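Teaching the door by hand – notes for Sunday, December 1, 2024

Slide 1. Hello and who I am

Say hi, thank Hatice Tekin for swapping slots with me. Ask who in the room has ever driven an arm by remote. Wait for hands, don't rush it!

I'm going to talk about doors. Only doors. We spent most of October on them in the Durkberg project and I still like them, which surprises my family.

Slide 2. Two ways to show it

First way – you grab the arm and push it through the motion yourself. Feels great, you get the force for free, but your own body is in the way and you end up standing where the door wants to swing.

Second way – you sit back with a controller and drive from the wrist view. Slower to learn. Edivaldo Coutinho needed 24 tries before he got a clean one, and he's good at video games (he said I could tell you this).

Slide 3. The approach

Leave this one up a while. We're in the simulator, looking out over the gripper. Fingers open, lever handle still ahead of them, no contact yet. Talk about how people drive this bit: most of them rush in and fix it at the last second, and then the robot learns to rush in and fix it at the last second. Ask drivers to stop short, line up, then go.

Point at the gap between the fingertips and the lever. Say that judging depth from a flat view is the hardest thing we ask of anybody.
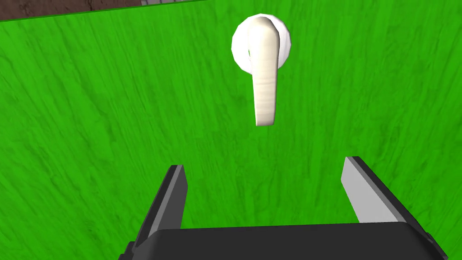

Slide 4. What we throw away

Lucimara Amaral's rule: if you'd be embarrassed to show it to a new driver, delete it. I used to keep everything because 1000 messy runs sounded better than a small clean set. Tell the story of the policy that learned to hesitate – it had copied me, looking down at my coffee.

Slide 5. Questions

If it's quiet, ask Osvaldo about gloves. Sign-up sheet for the hands-on session is by the door, 13 places.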